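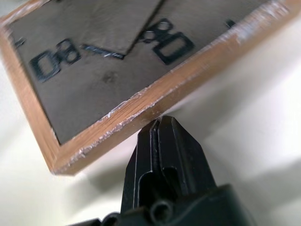

How do you train for an amateur boxing debut when you can only get to the gym twice a week? I signed up for a novice bout in December and I'm so excited I can hardly sleep! Three rounds, my very first time in front of a crowd. At home I have a jump rope, a heavy bag and a dark gray board in a wooden frame, and the board is going to be my training log. My worry is my gas tank. I feel great for one round on the bag and then my hands drop to my waist. Should I run more, or just hit the bag more?
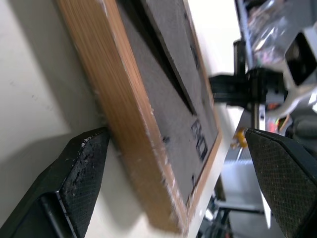 Fitness for a first three-round bout
Carola Hamann

Congratulations, you're going to love it! I had my first bout at 33 and still grin when I think of it. Do both, but keep most of the running short and hard. I did 200 meters fast, walked back, and repeated that 8 times, twice a week. On the other days I did bag rounds with a real timer and a real one-minute rest. Make the last 30 seconds of every round your busiest, even if the punches get ugly. And hands back to your cheeks after every single combination, because tired arms go wherever they've been trained to go. Use your two gym days for sparring and pads (you can't get those at home), and ask your coach for a new partner each round if there are enough people around. Fresh partners are murder and I loved it.

Nevzat Coşkun

rope rope rope. I do almost 500 skips before breakfast and my legs feel fantastic

Arne Strobel

Carola's plan is great. I'd add one thing: breathe out on every punch! Half the beginners at Hagedorn, my old club, were holding their breath and thought they were out of shape. Try one slow round where all you think about is breathing. Also take it easy the whole last week, you'll want those legs. Good luck and please come back and tell us how it went!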